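About Polbridge Computer Repair and Reuse

Polbridge started as a Saturday-morning stall and is now a workshop with 14 staff. We repair desktop computers and servers for homes, schools and small firms, and we sell refurbished machines at fair prices. Last year 3,091 computers came through our doors. 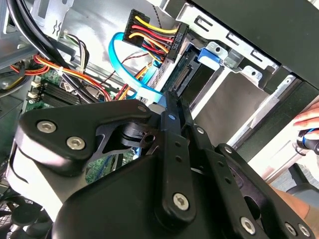
A desktop case open for work.

Most jobs are booked in at the Moriarty Street counter. We look at the fault, phone you with a price and wait for your answer before ordering any parts. There is no charge if you decide not to go ahead.

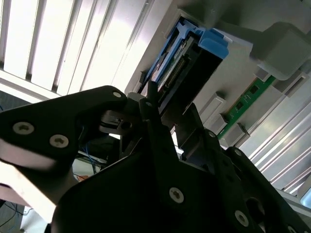 Our business customers are mainly offices that run their own equipment. A server is a bigger job than a home computer, and with the chassis open, as it is here, we go over the connectors before quoting. Collection is free within the town. Repairs usually take around 4 days.

Machines we can't mend are stripped for parts. What is left goes to Eturis, our recycling partner. 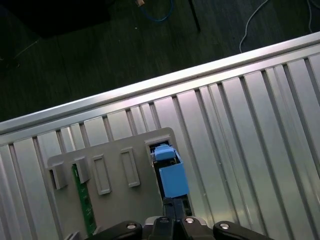

We also wipe old drives and give you a certificate for each one. The counter is open from 9am, and parking is at the back.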